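What I track when a listing sits

Most of the staging work I take on in Alldale is vacant property, and the question I get from sellers is always the same one: what did it do for the sale? I can't answer that with one house. What I can do is keep the same record for each job and look at it once the file is closed.

The record is a plain spreadsheet. One row per property, with floor area, list price, date of the first showing, date of the accepted offer, and the cost of the furniture rental. I add a column for price changes and another for whether the listing photos were retaken after staging. That last column matters more than I expected when I set it up in April.

Take the house on the Drendstead side of town. It measures 1,456 square feet on one level and had been listed empty for 30 days before the seller called. I staged the living room, the dining area and the main bedroom, and left the two small bedrooms alone. The rental came from Flasari, which bills by the piece and charges delivery separately. The agent kept the old photos up for the first week. Showing requests stayed flat until the new ones replaced them.

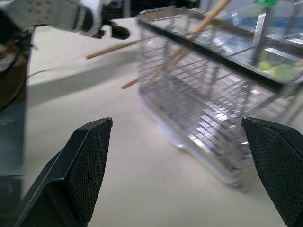
The second thing I changed this year is how I handle the room measurements. I used to take wall lengths only. Now I take door swing, sill height and the distance from each outlet to the nearest corner, and I enter all of it in Lema before I pick a single piece. A sofa that fits the wall but blocks the return vent has to go back, and a return trip costs me more than the extra hour with a tape.

The larger job was a two-story place of 1,637 square feet. The upstairs landing was too narrow for a standard queen box spring, so I ordered a split one – the measurement sheet caught it before delivery. Under my old method I would have found out on the stairs.

Final charge for extra hauling on that job was 307 dollars, all of it for a dining table the seller asked me to swap. I now put swaps in the contract as a separate line, with the price stated per trip.

Next I want to split the rental cost by room. My guess is that secondary bedrooms rarely earn back what they cost to furnish, but the sheet doesn't have enough closed rows yet to show it either way.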